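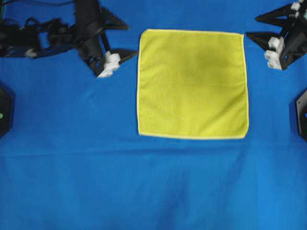
Fatima Ibrahim replied that the points total was fine on her side and asked which army list I had loaded. Same one as last month. I attached it to the ticket when I opened it, so I'm not sure why I'm being asked again.

Issue: Bralliler list builder adds up wrong on 1000 point games
Status: Reopened
Version: desktop, February update

What happens: I build a Nyamweya warband to 1000 points exactly. I save it, close the program, open it again and the total reads 1128. The units are the same and so are the weapons. Somewhere it has found another 128 points, and now it won't let me print because the list is "over limit."

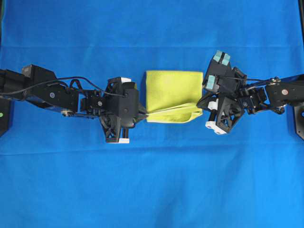 Support's first suggestion was to clear the cache. Did that. Same total. The second was to reinstall, which took most of an evening and lost my paint notes for the Dokville garrison. Same total again. I would like to know if anyone tested either of these before telling me to do them.

What I found by myself: take out the 2 banner bearers and the extra points go away. Put them back and the total is right until the next save. They cost 64 each. My guess is that the program charges for them once in the unit and once more as command upgrades when it loads the file.
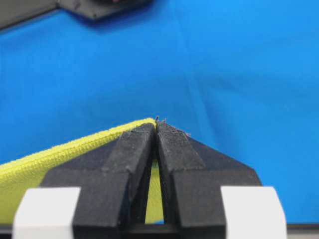

The release notes say "fixed rounding in command upgrades." I don't believe this is rounding. You don't round your way to 128 points.

Fatima has now passed it to the rules data people and marked it low priority. The Cullton league only takes printed lists from the program, so it isn't low priority for me. For now I am writing the total in by hand and hoping the organizer accepts it.

Please leave this open until somebody has saved and reloaded the attached file.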